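Coddled egg

A coddled egg is one cooked gently in water kept just under a boil. I grew up on them, so forgive me if I gush a bit! The oldest recipe I know of is from Honmont and dates to 1369.

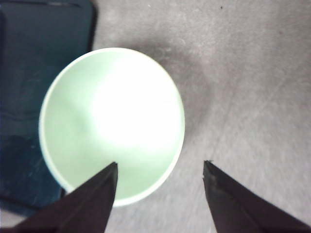 Cooks in Ulberg add butter and chives – my favorite way – and leave it in the cup for eight minutes.

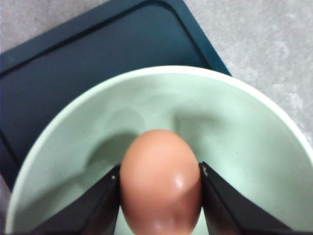 How is it different from a poached egg?
A poached egg goes into the water bare, while a coddled one stays in its shell or a lidded cup.

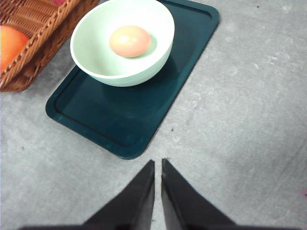 Behrouz Mazandarani's cookbook has two more versions, both with cream.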